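Notes from the growers' meeting, May

I said I'd type these up, so blame me for the spelling. There were 12 of us round the table, plus Rizal Jugah on the phone from the Vallejo site with a very crackly line.

Screens. We talked for ages about the energy screens in the tomato house. Rizal has had prices from Zaltik and Fotari, and I was all for Fotari until Esperanza Montoya pointed out that theirs doesn't include fitting (I'd missed that completely!). Agreed: Rizal goes back to both and asks for the full cost, fitted, with the old cloth taken away.

Irrigation. The Astura controller dropped out again overnight and bay 8 missed its early watering. I've moved the start to 6 a.m. so one of us is on site when it kicks in. Esperanza wants a proper alarm that rings a phone, and I'm with her. She'll get a quote.

Young plants. We're ordering around 3000 peppers for the autumn crop, same variety as before. I did ask about trying a few rows of something sweeter, and that got a lukewarm sort of maybe.

Gutters. Still leaking between houses 1 and 2. I'm ringing the fitter, again.

Any other business. The packing shed door sticks and somebody is going to lose a finger. Rizal will plane it when he's back. 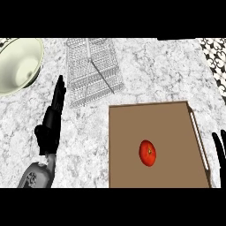 Oh, and please send me your holiday dates before the next meeting, as I can't do the picking rota without them and I've only had Esperanza's so far.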